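Drestow Packing Supplies
Home > Boxes and Cartons > Small Cartons > Flosik Brown Carton

Flosik Brown Carton, Small, Flap Top
Item 1878
Sold in bundles of 90
In stock, ships flat

The Flosik is a plain brown cardboard carton for small goods that go out one or a few at a time. It has flaps at both ends and no printing on the outside. People buy it for spare parts, candles, jars, craft kits, small tools and returned items. It is the carton we sell most of to shops that pack by hand at a regular table.

The board is single wall. It is made with over 80 percent recycled fiber, so the color varies a little from bundle to bundle. Small flecks and slightly darker patches are normal and are not treated as faults. The inside is the same brown as the outside.

Each carton comes creased and glued along one side seam. There is no other glue on it. You open it up, fold the bottom flaps and tape them. A single strip of tape along the center is enough for light goods. For anything with some weight to it, run a second strip across.

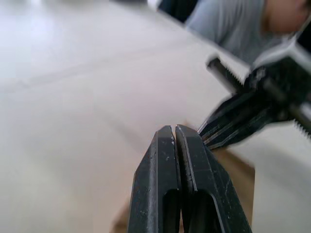
Work on a flat, clean surface with enough room to turn the carton around. A smooth tabletop is better than a rough one, which scuffs the board and picks up bits of tape. If your packing table has a gap or a lip where two tops meet, set the carton to one side of it when you tape the bottom.

Setting up the carton

Take a flat carton from the bundle and hold it by two opposite corners. Push the corners toward each other until it opens out. Fold it past square once in each direction, then let it come back. New board is stiff, and this loosens the creases.

Fold the short bottom flaps in first, then the long ones. The long flaps meet in the middle. If they overlap, the carton is not square yet. Straighten it before you tape.

Turn it over and bend the top flaps all the way out. They will stay out of the way while you fill it. A flap that has been bent back once will close normally afterward. A flap that has been bent back and forth many times gets soft at the crease, and at that point the carton should go in the pile for local deliveries or be used for storage.

Filling

Put the heaviest item in first. Paper fill, tissue or shredded card can all be used. The goods should not slide when you tip the carton. Do not fill above the top crease, or the flaps will bow and the tape will lift in transit.

Loose small parts should go in a pouch or bag before they go in the carton. Screws and similar items find their way out through the corners if the bottom flaps are not taped well.

Keep scissors or a tape cutter within reach, and something to write with.

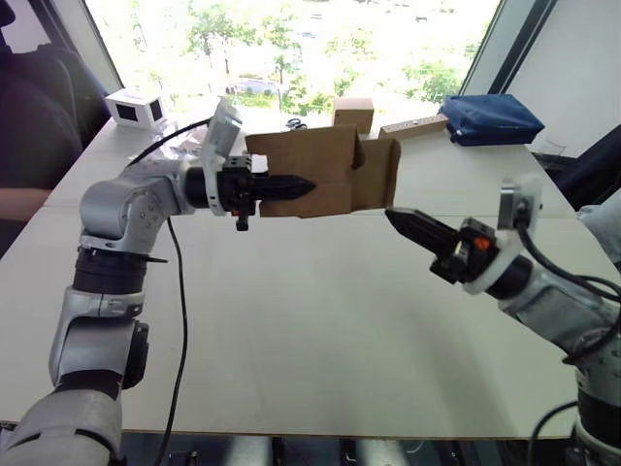 Closing works the same way as the bottom: short flaps, long flaps, tape down the center. Press the tape down with your hand from the middle toward the ends and let it run a little way over each edge. Paper tape and plastic tape both hold. Water-activated tape also works, but give it a minute before stacking.

Labels stick well to the board. Put the label on the largest face and keep it off the seam. Ordinary marker dries quickly on the surface and does not spread much. Stamps come out a bit soft at the edges.

What the carton is not for

The Flosik is not a moving box. It is too small for books in any quantity and it is not rated for stacking on pallets. It is not food grade, so anything to be eaten has to be wrapped or jarred first. It should not be left on a damp floor. For heavy metal parts, look at the Greltorbridge double wall carton, which is thicker and has wider flaps. For flat items such as prints and notebooks, the Jiang folder mailer takes up less space and usually costs less to send.

Reusing and opening

Customers often keep these cartons, so it helps if they can be opened without tearing. Slit the tape down the center and at both ends before lifting the flaps. Pulling the tape off takes the top layer of the paper with it and leaves a rough strip that new tape does not like. If that happens, tape over a different line or use a wider roll.

To look over a used carton, open the end and check the inside as well as the outside. Split corners, old tape and loose paper strips show up best with a light nearby.

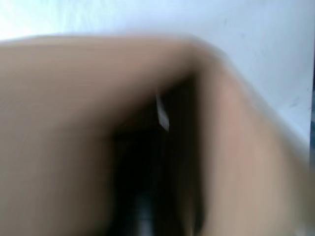
Cardboard up close, with the dark opening in the middle.

When a carton is past using, cut the tape off, flatten it and put it with paper recycling. Check what your local service accepts if there is a lot of plastic tape left on it.

Storage

Keep bundles flat and off the floor. Leave the strap on until you need the cartons. Bundles stood on end for a long time take a bend, and bent cartons are slower to set up. A dry shelf at normal room temperature is fine.

Ordering

The bundle is the smallest quantity we sell. Orders placed in the morning go out the same day where possible, and most reach the customer within two working days. Bundles are strapped and shipped without an outer box, so the top and bottom cartons may have marks from handling.

Unopened bundles can be returned. Open bundles can be returned only if there is a fault such as a failed seam or a crease in the wrong place. Send a photo of the fault with your order number and we will replace the cartons or credit the bundle.

For repeat orders or a standing order, write to Hongmei Fan in trade sales. She can also send a sample carton if you want to try your goods in it before buying.

Customer reviews

"Good plain box. I use it for soap and candle orders. Takes a label well and the seams have held. One bundle was a darker brown than the last, but my customers have not mentioned it. I would like it in a slightly taller version."
Buppha Jitpraphai

Related items
Greltorbridge Double Wall Carton
Jiang Folder Mailer
Paper tape, brown
Shredded card fill

Page updated April 23, 2026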